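Tedton Residents' Services
Tile and Grout Care in Rented Homes: Frequently Asked Questions

Last updated: 8 September 2020

Who is responsible for cleaning tiled floors?
Tenants are responsible for day-to-day cleaning inside the home. Tedton cleans the floors of shared halls, stairs and laundry rooms. If you live in Akpalu Court, the ground-floor lobby is also cleaned by us, although the porches are not.

Who pays if a tile cracks?
Tedton repairs tiles that have cracked through age, movement of the building or a fault in the original work. Where a tile has been broken by a dropped or dragged object, the cost may be charged to the tenant. The current charge is £246 for a standard bathroom floor repair, including materials. Tenants who disagree with a charge may ask for it to be reviewed within 28 days.

What should I use to clean my floor?
Warm water and a mild floor cleaner are enough for most homes. Please sweep first, as grit will scratch the surface. Do not use bleach, vinegar or wire wool. Acid cleaners damage cement grout, and the damage cannot be reversed by further cleaning.

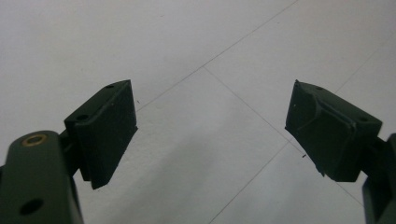 Grout should be cleaned with a soft brush and left to dry fully before it is judged. Many requests for new grout are made while the floor is still damp, when the joints look darker than they are. Thin grey joints between pale grey-white tiles, as shown on this page, are a common choice for floors because grey hides everyday marks better than white. Tenants with white grout may find that it needs attention more often.

May I seal the grout myself?
Yes. You do not need our permission to apply a clear sealer, provided that the floor is clean and the instructions on the container are followed. Coloured sealers and grout paint do need written permission. Please send your request to the Jilla Road office with the name of the product and the room concerned.

May I lay new tiles over the old ones?
No. A second layer raises the floor level and may stop doors from closing properly — fire doors in particular. Requests to replace a floor completely are considered under the Home Alterations Policy.

How do I report a loose tile?
Telephone the repairs line or use the online form. Loose tiles on stairs and in shared halls are treated as urgent and made safe within one working day. All other reports are inspected within 15 working days.

Does this page apply to leaseholders?
Only in part. The cleaning advice applies to everyone, but leaseholders arrange and pay for repairs inside their own homes. Further questions may be addressed to Adom Yakubu, Repairs Policy Officer, at the Jilla Road office.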